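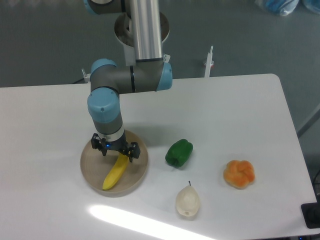
Jastura Adds Wooden Plates to Cormier Tableware Line

REDUSGATE, February — Jastura announced Monday that its Cormier tableware line will now include a round, shallow wooden plate with a low rim, suited to serving whole fruit. The pale tan plate will be sold in 19 stores.

"Customers asked for a plain plate that can stay on the table all day," said Brock Kowalchuk, director of housewares at Jastura. "A banana or two fits comfortably."

A first run of 1,362 plates ships this month.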